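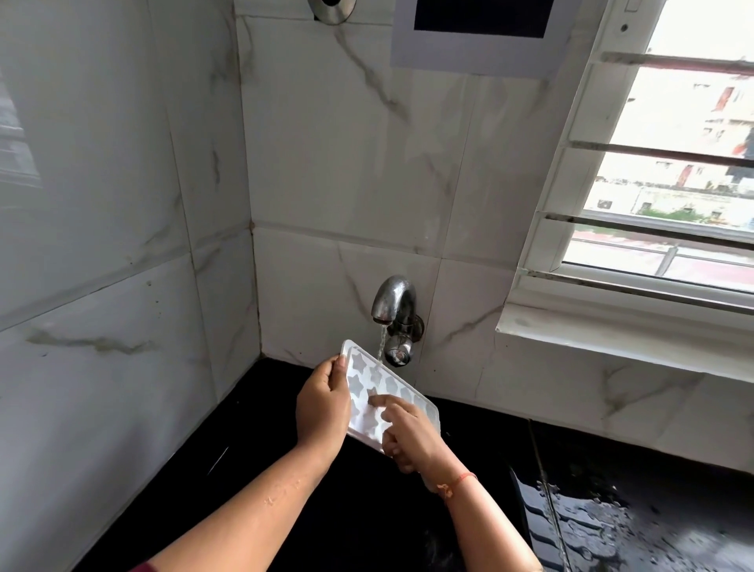 Dakgate Hall Users' Group -- minutes, August 2, 2025

Present: 14. Apologies: two, both by text.

1. Last minutes
Agreed, after correcting the date of the Uler quote (was February).

2. Money
Balance 1,519 pounds. Table tennis have paid up to the end of term. Art group still owe 175, reminder to go out again. Query over the water bill, seems high, waiting to hear back.

3. Roof over the side porch
Two quotes in. Uler cheaper but can't start till the schools go back. Graltik could come sooner, want a deposit. Long discusion. Vote -- Uler, 9 for, 5 against. Bucket stays in porch for now, please empty it if you're last out.

4. Summer tea
Same as last year, tables out front if dry. Squash and ice for the children, tea and cakes inside. Need more jugs. Trays and jugs to be washed before they go back in the cupboard, not left by the sink.
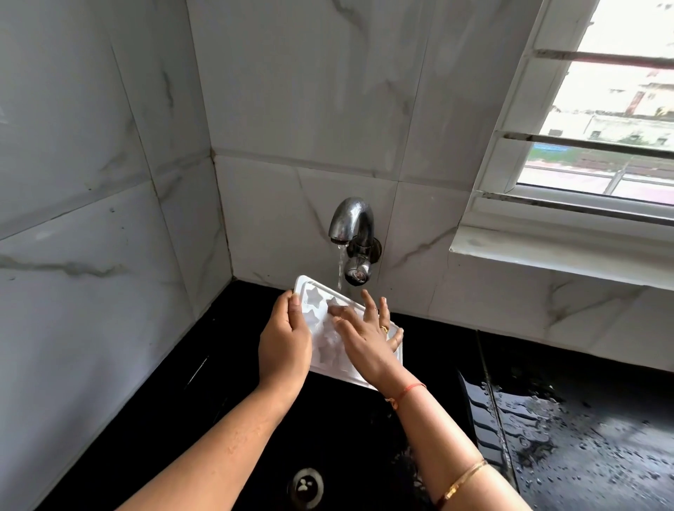 Cake list is on the noticeboard, only 6 names so far. No nuts please. Raffle prizes to the office by the week before. Somebody to ask Nadar Bakery if they'd do the scones again -- they were good but we ran out early.

5. Bookings
Choir want an extra hour, fine as long as they lock up. Yoga and the toddler group still clashing over the small room. Toddlers to keep it, yoga offered the main hall at the same rate. Answer wanted before next meeting.

6. AOB
Car park lights coming on at midday, timer needs resetting. Back gate sticking again. Spare key not returned, whoever has it please drop it thruogh the letterbox.

Closed 8.50pm. Next meeting date to be emailed round.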